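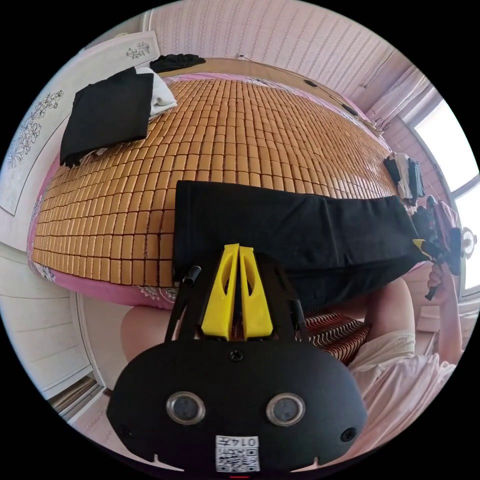
Wallpaper mill open day at Irngate, finally got in. Third try. They only do these twice a year, one in April and one right before the holidays, and the tickets go in a morning. Writing this up fast before I lose the notes (back of a parking receipt, mostly). I went because I'm stuck on stripes. Pink stripes on a bedroom wall with a bright window off to the right and a big bed in front, that's pretty much my whole argument for pattern, and I wanted to see how a mill gets a line to stay straight for the length of a roll. Short version: they have a lot of trouble with it too.

Getting there. Bus from Cusden, 45 minutes, goes round every village. The stop says Irngate Mill but it's a good walk back along the road with no sidewalk for the first part. Parking is fine if you drive, just get there early. I got a ride home.

Sign in at the gatehouse, sticker on your coat, ear plugs in a little bag. Bags and coats go on a rack. Then a talk in the old packing room, too long, slides too dark. Mondale bought the place when the previous owners gave up on it and kept most of the machines, new wiring, new roof over the print hall. That was the gist.

Print hall is the good bit. LOUD. The main machine is a surface printer, 4 colors, one roller for each, all pressed around one big drum with the paper running between. Each roller sits in its own tray of ink, with a wool blanket carrying the ink up to it. Ink looks like yogurt. They were running a stripe when we came in, lucky for me, a gray and cream one. The guy on the machine kept leaning in and giving a tiny wheel a nudge. Asked him what he was doing, he said chasing it. The paper wanders sideways a hair at a time and he brings it back. On a floral you'd never see it. On a stripe you see it the minute the second strip goes up next to the first. He throws out the first stretch of every run and doesn't feel bad about it.

After the drum the paper goes up in long loops on sticks and travels the length of the hall through the dryer. Like laundry. You walk underneath. Warm, smells a bit like a school art room. I could of stayed there all afternoon but the group behind was coming in.

Roller store next. Racks to the ceiling, wooden rollers with brass strips hammered in on edge for the outlines and felt packed in for the solid parts. Every one has a number painted on the end. The highest I saw was 3347, no idea if they go in order. Some have split and won't print again but they keep them for the drawings. A few stripes in there from way back, narrow ones, with a tiny dotted line between the bands that I'd buy tomorrow.
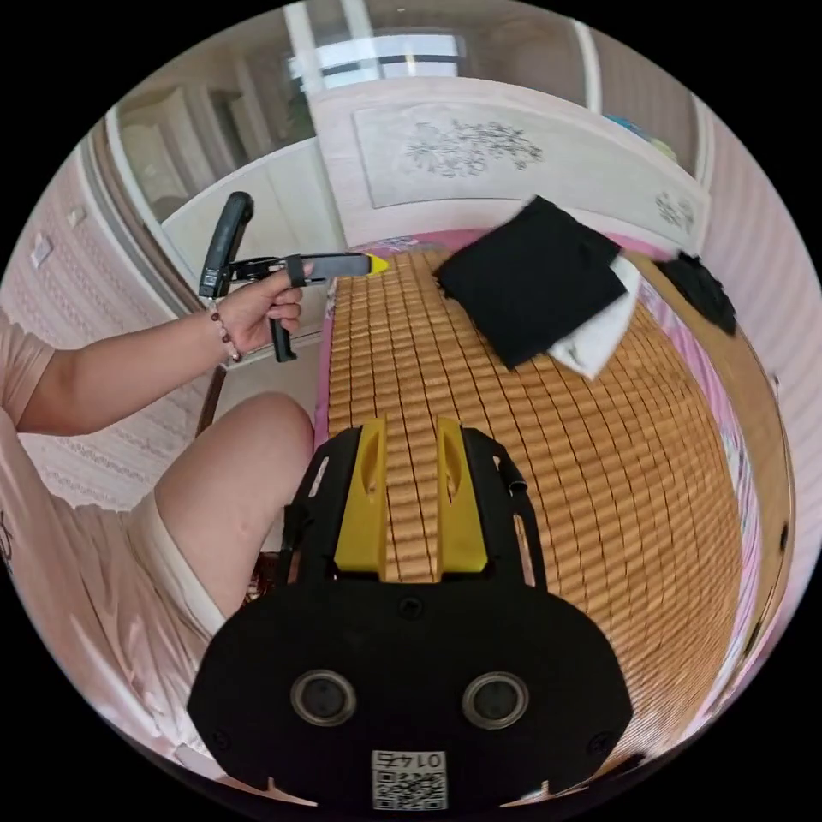
Minimum run is 500 rolls if you want an old pattern brought back in your own colors. So no. But they do keep the ends of runs, and there's a seconds room by the exit, cash or card, and that's where everybody's money goes. Mostly florals, some plain textures, a bird thing in green that people were nearly fighting over. Check the batch number on each label because they get mixed up in the bins. I had three matching and a fourth that was a shade off, only caught it by the door where the light's better. Went back and swapped it.

Hands-on table was mostly kids, block printing onto lining paper. Had a go anyway. Press down, don't wiggle. I wiggled.

Tips from the hanging demo, since I wrote them down:

Stripes want a plumb line on every wall, not only the first.
Start at the window and work away from it, so the seams don't catch the light.
If the ceiling slopes, a wide stripe will show it less than a narow one.
Paste the wall if it's a paste-the-wall paper. Apparently people don't read the label.

Food. Mill canteen had soup and rolls and had run out of both by one. Walked down to Lại in the village instead, small place, noodles, fast, steamed-up windows. Good broth. Would go back for that alone.

Wear flat shoes, the floor in the print hall has rails in it. Skip the talk and go straight to the second tour slot if they let you. Next one is April, tickets go up on the Mondale site, no word on the day yet.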